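3.2 How the cloth hangs, and what a crease does to it

I should say early on that I never set out to write about creases. The Zeltwood study was meant to be about drape, plain and simple, and I had 154 notes on how cloth falls before I noticed that a good many of them mentioned the same thing – one thin line running down from the top and then just giving up partway.
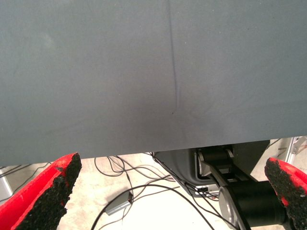
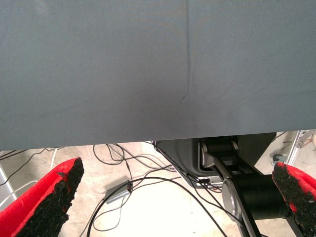
Figure 2. Grey cloth with a single crease running down from the top and fading out; faint wrinkles spread from its lower end in both views.

What interests me is the bit where the crease stops. Herath calls this the "rest point" and treats it as the place where the fold has run out of pull, and I like that a lot, though I think it's only part of the story. If you look at the wrinkles fanning out from there, the cloth seems to be sharing the strain sideways, and the lower edge isn't quite straight in either view. It dips in the first and goes gently wavy in the second (easy to miss, I missed it for ages!).

I sorted my notes into seven kinds of crease, following Jovier, and then went back and merged two of them as I couldn't tell them apart on a second reading. The kind in Figure 2 I've called a fading crease. Tretov would probably want it split again by length, and fair enough, but I found the length changed with where I stood and how the light fell – so I've left it alone here and come back to it in Section 4, where the hems get their own table.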